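Recording Day Tips for the Shape Board (What Works in Our Shop)

I keep getting asked how we collect so many demonstrations on the shape board without everybody going cross-eyed, so I finally typed up my notes. Our goal for June is 600 good ones, and I'd like to get there with my patience intact!
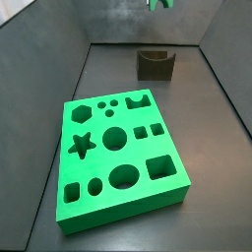 Start positions matter more than fancy driving. If every piece begins in the same spot, the model learns that spot and very little else, so I move mine between takes (a little left, a little back, turned a bit). The arch is my favorite for this. Stand it up on the floor behind the green foam, curve on top, and there's a real choice to make about which way to come at it. I keep the turns small in the first 20 takes and get bolder after that. Baptiste Langlois goes wild from take one, and his data is fine too, so suit yourself.

Next tip: slow down near the piece. Fast in open space, slow for the last 2 inches.

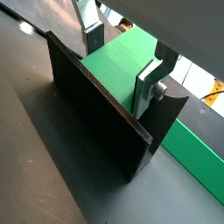 Should you throw out a take when the grasp slips?

Keep it if you recovered and finished the job, and put "recovered" in the notes. Toss it only if you gave up or had to reach in with your hand.

Name your files right away, too. I once left 11 of them called "test" and Roxana Rengifo still brings it up. We write the shape, the start spot and the driver's initials, and it takes five seconds.

And pause for one beat after you close on a piece, before you lift.
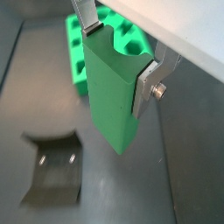 That little pause makes the takes so much easier to trim later, and it gives you a second to check your angle before heading for the board. When your pauses start getting sloppy, go have a coffee and let somebody else drive.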